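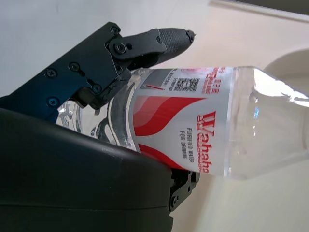 Can you daily drive a car with a track-day brake setup?

Depends mostly on the pads. Big calipers and braided lines are happy on the street, but a true race compound wants heat before it grips, and you won't get that on a cold morning run to the grocery store.

Some background from me, since I'm the one asking. I just picked up a used hot hatch that the last owner took to the track, and I love it! It came with the Hulier four-piston kit up front and some pads with no markings left on them. The short reply above is what the shop told me on the phone. I'd like to hear from people who live with a car like this. It squeals at every stop sign, the pedal is rock hard, and I drive 41 miles each way to work, mostly highway. Do I swap the pads or the whole kit?
Posted by apexlatte

gravel_trap_greg
Keep the kit! Those calipers are great and you'd be sorry to see them go. I ran the same ones for two seasons and all I ever changed was the pads – a street compound from Wirna for the commute and a track set that lives in the garage. Swapping takes me around 90 minutes for the front axle with the car on stands, and most of that is me hunting for the right socket.

Clean the rotors before you put the new pads on, then bed them in. I do a run of firm slowdowns on an empty road without coming to a full stop, then drive gently until everything cools off. Follow the pad maker's own steps if they give you any. The squeal on mine dropped to almost nothing.

Also measure the rotors while the wheels are off. Mine had a lip you could catch a fingernail on, and I got a lot more out of fresh pads once I replaced them.

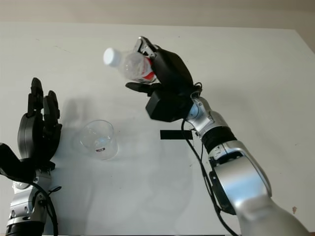

Tabletop and both arms, seen from above.

oversteer_olive
Agree with all of that. Check the date on the brake fluid too! Track people often use a high-temp fluid that needs changing more often, and if there's no record of it, flush it. I paid 226 for pads, fluid and labor at a small place called Skekero and the car felt brand new. Best money I've put into it.

A rock hard pedal would worry me more than the noise, by the way. Have someone look at the booster and the vacuum line before your next long drive. 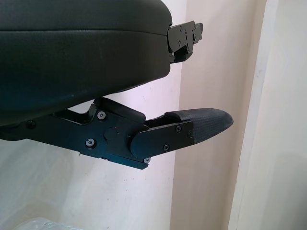 Filed under: Brakes & Suspension

kongfan_rs
just get Kong pads, they're good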